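Print | E-mail
September — Camier

4.2 Recall of household spending

The Sturalstead survey asked 110 households to report a year of clothing and linen purchases from memory. We doubt those totals. Only 17 households kept receipts, and their recalled figures ran well above what the receipts show.

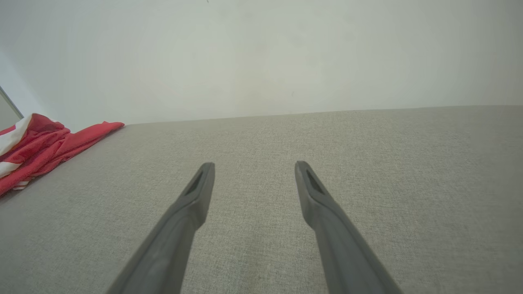
Figure 3

The Ploltlow survey claims to fix this with a diary kept for 12 weeks. Perhaps it does — but of the 75 diaries returned, many have the same amount entered week after week, and the report treats these as valid. Liu defends the practice on the grounds that errors cancel out. We see no evidence for that in either data set, and the direction of the error at Sturalstead argues against it.

Print this section | E-mail this section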